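Kitchen Storage and Food Waste in Shared Student Housing
Project report, Household Studies
Florencio Palacios, Macarena Palacios, Gonzalo Garrido
Supervisor: Anselmo Alcaraz

1. Background

Our project looked at how students who share a kitchen store their food and how much of it they throw out. We worked with two houses in Fultstead, Soler House and Lusgate House. Both have one kitchen per floor and the same rent. Soler has open shelves. Lusgate has closed cabinets, one for each resident.

Our question was whether people waste more food when they cannot see it.

2. Method

We gave out a short survey in December and got 56 replies. For two weeks we also weighed the food waste bins in both houses every Thursday at 7 p.m. Packaging was taken out first. Coffee grounds and peels were left in, which we would change if we did this again.

Marcelino Bravo, the house manager at Lusgate, let us use the laundry room scale. It reads in steps of 50 grams, so small differences between floors should be ignored.

3. Results

The ground floor kitchen at Soler threw out 800 grams in the first week and the same kitchen at Lusgate threw out 2,000 grams. In the second week the gap was only 300 grams. One Lusgate resident moved out during the first week and emptied a full cabinet into the bin, and we think this explains most of the difference.

In the survey, bread and salad were the items people said they wasted most. Rice, pasta and cans were hardly mentioned. Several people wrote that they bought things they already had.

4. Cabinets and visibility

Solid doors hide everything behind them until they are opened. Residents at Lusgate said they mostly used what was at the front of the shelf and forgot the rest.

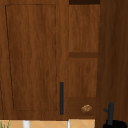 Figure 1. Wood cabinet door with a long, dark bar handle (computer rendering).

Open shelves had their own problems. Soler residents complained about dust, and about other people taking their cereal. Four of them said they would prefer doors even if they wasted more.

5. Limits and next steps

Two weeks is too short, and the move-out affected our numbers. We would like to repeat the weighing for a full term and add a third house, Gukmont, where residents keep a shared list on the fridge. Gonzalo has the blank survey forms and the weighing sheets.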